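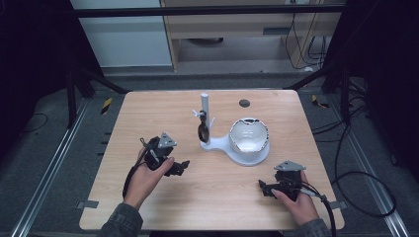 *Bowl and stand task, both hand grippers at the front of the table, October.*

Spent the morning turning our scribbles into proper rules for the hand-held grippers, before Eugeniusz and I end up with two different habits each. Draft so far:

- Both grippers start near the front edge, jaws pointing inwards. Every take, even the throwaway ones!
- Keep the plates on top clear – no sleeves or cables over them.
- Right-hand cable goes off the front-right of the table, never across the middle.
- Check the corner clamps before the first take and again after 50.
- Fumbled it? Finish the motion and mark it as a fumble. Don't restart halfway.

Aparecida wants a break every 12 takes. I said 26, tried it, and my thumbs say she's right (annoyingly).

Still don't like the coiled cables on the carpet by the right rail. Ask Skistcombe what they do about theirs – ours need tidying before we start on the 300.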